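Saturday at the Lockwood furniture works

So I finally made it to the Lockwood open day, after missing it two years running, and I'm so glad I dragged myself out of bed for it! The shuttle from Jorkgate was packed by nine and I ended up standing next to Signe Lund, who used to teach my upholstery class and talked the whole way about webbing.

First stop was the timber store. Stuart Yeoman took our group and he clearly loves this stuff (he let us sniff the offcuts). They keep boards for 11 months before anyone is allowed to cut them, and he got a bit heated about places that don't wait. I'm a sucker for pale wood with a wavy grain, so I hung back here way too long. 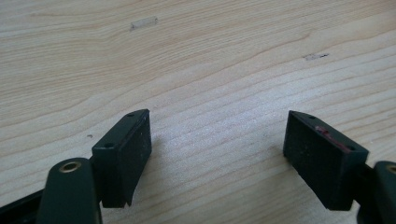

After that we went up to the finishing room, where Hayley Bloxham was rubbing oil into a dining table from the Baltach range. She does five coats, sanding between each one, and her forearms are something else. I asked what I should do about the water rings on my own table at home and she said go gentle, fine paper, always with the grain. The Baltach table is $900, so I patted it and moved on.
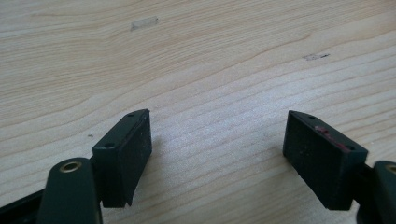
Lunch was chili in the yard, pretty good, though they ran out of cornbread before I got to the front. The seconds sale opened at one and I grabbed a little stool with a wobbly leg for $50. Nia Bellis got the bench I wanted. I'm over it, mostly.

If you go next May, take the early shuttle and bring cash, the card reader kept dropping out.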